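Chapter 3
Care of the Gripper

A gripper is a small part of the cell, but it touches every piece of work. In this chapter we look at the hand-held gripper tool of the Wundon bench, and we learn when its pads must be changed. Inspect the pads after every 1000 grips. Open the fingers over a clear part of the table and look at the edges first.

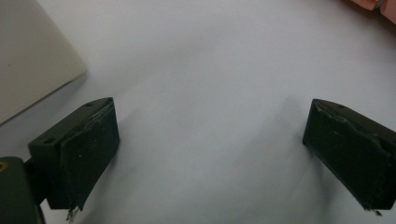
3.1 Signs of wear

The upper edge of each pad has lifted from the green plastic, and threads hang at the lower end. Such pads should be replaced - always both together. Let the new glue rest for 30 minutes.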